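Skiletti Framed Cork Board, Square

Home / Office / Boards and Pin-Up / Cork Boards

Item: Square cork board with reddish-brown wooden frame
Sold by: Symonenko Office Supply
Sold as: single board, or carton of 6
Page updated 2/3/25

Overview

The Skiletti square board is a small pin-up board for a desk, a counter or a short stretch of wall. It has a natural cork face and a solid wood frame in a reddish-brown stain. It can be hung, leaned against a wall, or laid flat on a table while you sort notes and moved to the wall later.

Cork face

The cork is 5 mm thick over a fiberboard core. Standard pushpins and thumbtacks hold without coming through the back. Pins with a shaft longer than 11 mm may reach the core and will feel stiff going in. Holes close up partly after the pin is pulled. The surface is not sealed, so do not use tape on it. Tape lifts the grain.

Frame

Corners are mitered and glued. The frame stands slightly higher than the cork. Color varies from board to board, and boards from different cartons may not match exactly. If you need several for one wall, order them together.

Hanging

Two keyhole plates are fitted on the back, and screws and wall plugs are in the bag taped to the core. Because the board is square it can be turned a quarter, but the plates are on one side only and would have to be moved. For block or plaster walls use your own fixings.

Using it with sticky notes

The adhesive on most sticky notes does not hold well on cork. Put a pin through a corner of each note. One pin is enough for a standard square note unless the board hangs near a door or a fan. Keep the stack in a small tray beside the board so loose notes don't end up all over the desk. 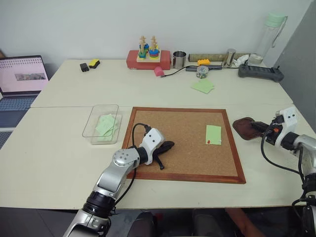

Pushpins and notes are not included. The Flodent pushpin box (40 pins, mixed colors) and the Stistis clear tray are listed separately under Desk Accessories. The tray takes one stack of standard square notes and has no lid.

Care

Dust with a dry cloth or a soft brush. Do not wet the cork. The frame can be wiped with a damp cloth and dried right away. Keep the board out of direct sun, which fades both the cork and the stain.

Shipping and returns

Single boards ship flat with cardboard corners. Cartons of 6 ship on their own and may arrive apart from the rest of your order. Boards can be returned unused, with the screw bag, until the end of March. Boards with pin holes can't be taken back unless the frame or core is faulty.

For school and office orders over one carton, ask for Elibariki Rotich at the sales desk. Please have the item name and delivery address ready.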